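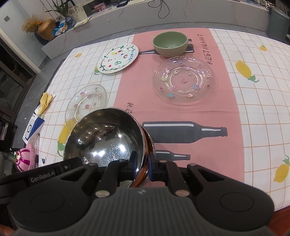

Print this page | E-mail this page
Search this site: Enter keyword Go

Speaker Notes: Serving Shared Meals in Public Buildings
Cotwood Community Dining Program
19 October 2024

Opening (slide 1)
Good morning, and welcome on behalf of the Cotwood program. This session covers how the program plans, staffs and pays for its monthly shared meals. Please hold questions until the break after slide 4.

Background (slide 2)
The first meal was held in the Narner branch library. The program now works in two buildings, Narner and the Sorier Street hall. Over the past program year it served 1377 meals. Pause for the chart. Point out the drop in May, when the Sorier Street hall was closed for floor repairs.

Room setup (slide 3)
Each building has a fixed seating limit. At Narner the limit is 67, including servers. Doors open 20 minutes before food is served. Tables are covered and serving bowls set out before the doors open. Guests who use wheelchairs or walkers should be offered a place near the main aisle, and that aisle must stay clear throughout the meal.

Food handling (slide 4)
The county permit is posted at the kitchen door. Hot dishes are checked with a probe thermometer on arrival and again before serving, and both readings go on the log sheet. Allergen cards are written by the cook and placed beside each dish. Cards from an earlier meal are not to be reused, even where the dish has the same name.
BREAK: 20 minutes.

Funding (slide 5)
The Zheng Family Fund covers ingredients and paper goods. Hall rental is paid from the general budget. Guests are not charged. A donation box may be placed by the exit but should not be mentioned from the floor.

Starting a meal in your own building (slide 6)
Refer to the handout. Groups should confirm the building's insurance terms in writing before setting a date. Sample letters are on the last two pages.

Take questions. Collect the sign-in sheets from the side table.

Print this page | E-mail this page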